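Tikkanen and Brarnska release Tidari, a training method that helps two-armed robots recover from their own slips

Plandach, 16/08/2026 - Robot arms have become pretty good at copying a task when everything goes to plan. They are a lot less good when a drawer sticks or a part sits a finger's width from where it was last time. Today the robotics lab Tikkanen and its partner Brarnska are releasing Tidari, a method for teaching two-armed robots to notice that one arm has fallen out of step with the other, and to get back in step without starting over. We are thrilled with how well it works, and we're sharing the paper, the code and the full set of training recordings so other groups can try it for themselves!

Most learned robot control today treats a pair of arms as one big machine. A single model looks at the camera views and sends out motions for every joint at once. That keeps the arms coordinated, but it also means a small error on one side tends to pull the other side off course. Split the arms into separate models and the opposite problem shows up: each arm does its own job nicely and pays too little attention to its partner.

Tidari sits between these two approaches. Each arm has its own model, and the two models trade a short summary of what they expect to happen next. When the summary and the camera views disagree, the arm that is ahead slows down or holds still while the other one catches up. The hold is learned from recordings in which human operators made mistakes and fixed them, the sort of footage that many teams throw away. Keeping it was one of the best decisions of the project.

The work started in June as a side study on timing. The first version waited far too often (it would freeze at the slightest wobble, which made for some long afternoons), and the team spent much of the following weeks teaching it when a disagreement is small enough to ignore. The released version moves along at a comfortable pace and saves its pauses for the moments that call for them.

Tests ran at the lab's workcell in Plandach, using 2 arms and 4 families of household and workshop tasks: opening and closing, sorting, handing over, and putting away. Tidari finished more trials than both the single-model and the split-model baselines in all of them. The biggest gains came in putting away, where one arm has to keep something open or steady for the other. Full results for every trial, including the failed ones, are in the paper.
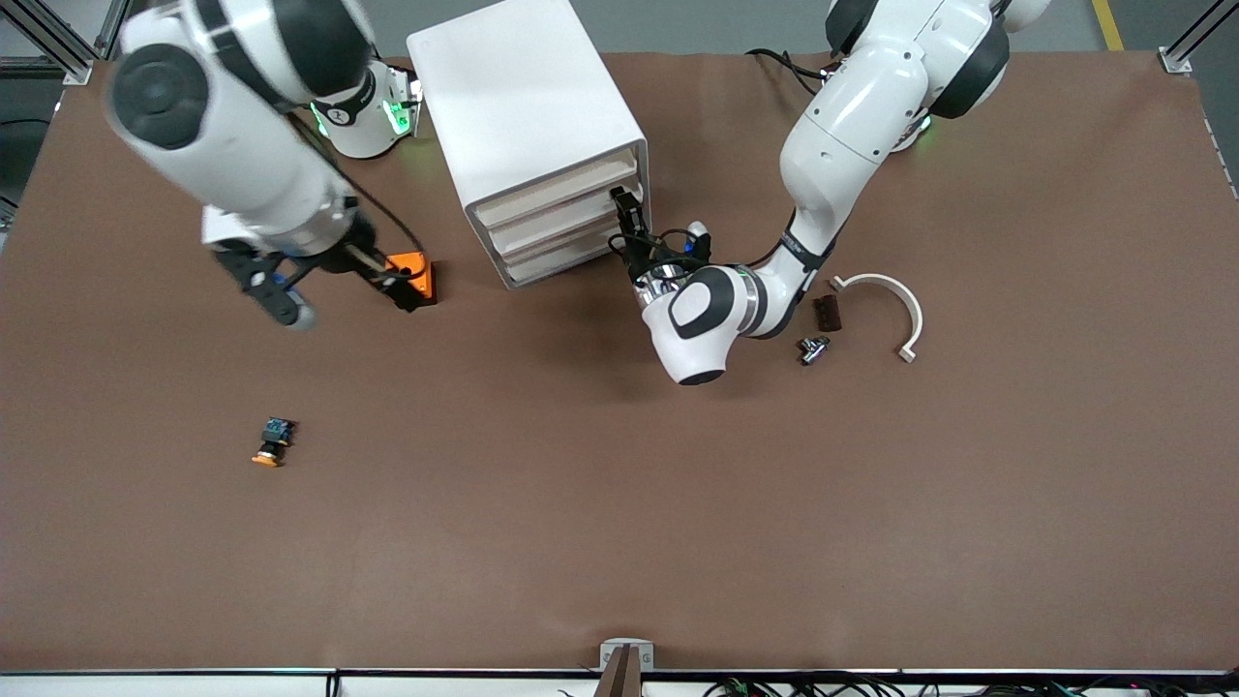 Drawers turned out to be the toughest and most useful test of the method. A drawer gives the arms a shared problem, and a mistake by either one can spoil the whole attempt. In the putting-away task, the left gripper works at the front edge of the bottom drawer while the right one has hold of an orange object near the front of the cabinet. If the right arm moves in too early, there is no opening to aim for. If the left arm lets go too soon, the drawer can shift. This is the kind of timing Tidari was built to learn, and watching it sort itself out on the table has been a real joy for everyone on the project.

There is still plenty to do. Tidari does not yet handle soft items well, and it needs fresh recordings when the grippers are changed. Brarnska is now leading a follow-up study on both points - with cloth and flexible tubing first in line.

The paper, code and recordings are free for research use and can be found on the Tidari project page. Groups that would like to compare results or contribute recordings of their own are warmly invited to contact the Tikkanen press office through the same page.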